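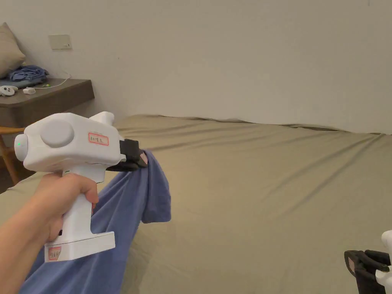 Climel Postal Notices

Climel is a table of public notices put out by postal services between the announcement of a commemorative stamp and the end of its sale. One row is one notice. The current release has 2931 rows.

Files

notices.csv – the main table, UTF-8, comma separated
offices.csv – lookup for issuing offices, joined on office_id
changes.txt – corrections by release

Columns in notices.csv

notice_id: text, stable between releases
office_id: text
kind: announce, on_sale, reprint, limit, withdrawn
posted: date as printed on the notice
face_value: number, in the currency of the issuing office
per_person: whole number, blank if no limit was stated
body: full text of the notice
body_lang: language code

The kind column was set by hand. Fereshteh Mahmoudi and Victor Makokha coded every row separately, and Afshin Bakhtiari settled the rows where they differed. Reprints with a changed design are coded as announce, with the earlier notice_id given at the end of body in square brackets.

Known problems

Notices from the Fistley archive were typed from paper. Accents are missing in about 30 of them. Six rows have no posted date and are sorted last.

A blank per_person does not mean that sales were unlimited. Some offices set limits at the counter and never printed them.

Prices have not been adjusted. Do not compare face_value between offices without converting it first.

Do not use the table to estimate demand or print runs – it holds neither.

Changes in the June release

Bahrami notices moved to their own office_id. Duplicate on_sale rows removed. body_lang filled in throughout.

Contact

Parvaneh Rostami, Emero, for corrections. Please quote the notice_id. Pejman Nikzad handles requests for the page scans.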